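3. Collecting the demonstrations

3.1 Set-up and task

All the demonstrations used in this paper were recorded by hand in one room at our Flitoddale site, over the course of October. The robot is a small tabletop arm with printed plastic links and hobby servos. It is fixed at the edge of an ordinary desk and driven by a person holding a second arm of the same shape, whose joint angles are copied across. We did not build a cage, a backdrop or a special light. The aim was to find out how much a policy can learn from the sort of data a small group can gather in spare hours, and a tidy cell would have given the wrong answer to that question.

The task is simple to state. A few toy foods lie on the desk, the operator is told which one to fetch, and the arm has to take hold of it, lift it and set it down at a spot named before the run. The toys differ in shape and in how well they can be held. The egg is smooth and tends to roll when it is touched off centre. The broccoli has an uneven head and can be held in several ways, and we left the choice of grip to the operator.
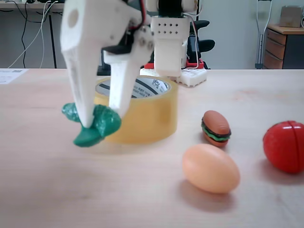 Each episode begins with the arm folded back and ends when the operator presses a foot switch. We record joint angles, commanded angles and colour video from each camera, all stamped by one clock. No force readings are kept, as the servos report load too coarsely to be of use. An episode that fails is saved with a failure mark and is left out of the main training set. It is used only in the tests of Section 5, where we ask whether failed attempts can help the policy to recover from a poor grasp.

Before the full collection we ran a pilot of 400 episodes. The pilot showed two faults in our method. First, the operators fell into a habit of placing the toys in the same few spots, so that the policy learned the spots and paid little heed to the toys. Secondly, they waited for a moment above each toy before closing the jaws. A policy trained on these pauses often stopped above the toy and stayed there, as nothing in its input told it when the pause should end. The pilot episodes are not part of the final set.

3.2 Placing the objects

For the full collection we replaced free placement with a printed list. The list gives a rough position and heading for every toy in the coming episode, and the operator sets them out by eye. We use the Rasterport tool to make the lists and to check afterwards, from the first image of each episode, that the starting positions cover the desk evenly. Where a region was thin, more episodes were asked for there.

Clutter was handled with less care, on purpose. Operators were told to leave ordinary desk items where they were unless these blocked the arm entirely.

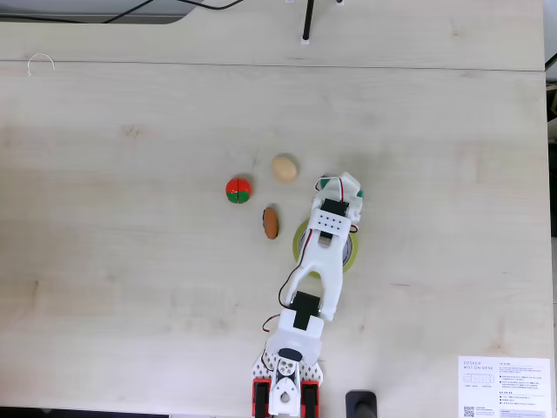 How close the toys may lie to one another matters a good deal for the results. In the pilot they were mostly spread out, and the trained policy did badly as soon as two of them touched or nearly touched. The lists therefore include grouped layouts, such as one with the egg and the red and green toy clustered with a longer brown one in the middle of the desk, within a small area that the jaws must enter without pushing the neighbours away. Grouped layouts take longer to record and fail more often. We kept them at a fixed share of the set all the same, and Section 5 reports them on their own line.

A roll of packing tape was among the items left on the desk. It is clear, it catches the light, and it can stand behind a toy or lie beneath the arm as seen from a given camera. We made no attempt to mask it out. One early version of the policy reached for the tape when asked for the egg – a mistake that went away once the tape had been moved about between sessions.

3.3 Operators and sessions

Seven people drove the arm. Krešimir Jurić trained the others and recorded the first session with each of them, after which they worked alone. A session was kept to under an hour, as the number of failed grasps rose clearly beyond that point. Operators were asked to move at a steady pace, to approach and close in one motion, and to carry on after a slip if the toy was still within reach.

The last of these requests turned out to be the hardest to follow. Most people, on seeing a grip go wrong, would stop and begin again. We therefore added a short practice round in which the operator had to let a toy slip and then take it up once more.
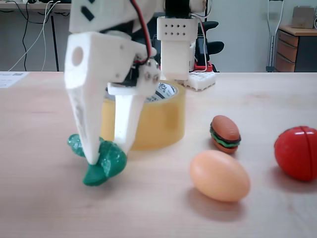

Figure 3. Grasp on the toy broccoli, with the left finger against the tabletop. The tape roll stands behind the gripper; the hamburger, egg and tomato are to the right.

3.4 Checking and final size

We had planned for 2,000 episodes. Every episode was watched once at double speed by someone other than the person who recorded it. The viewer marked whether the right toy had been taken, whether it was set down at the named spot, and whether any camera had been knocked or covered. Doubtful cases were watched again by a second viewer – mostly runs where the toy was set down near the spot but then rolled.

After this check 1,861 episodes remained. Most of those removed had a gap in the video, caused by a loose cable that went unnoticed for part of one afternoon. The remainder were failed grasps or had the wrong toy named in the log. We did not correct wrong names by hand, as we could not be sure that the operator had misread the list and not mistyped the entry.

The Wurkach split, used for all comparisons with the Nikolaidis baseline, divides the episodes by session. Dividing them singly would place near copies of the same layout on both sides, and in our pilot this made the test scores look far better than they were. Every operator appears in both parts of the split, so the results say nothing about how the policy would fare with data from a new driver.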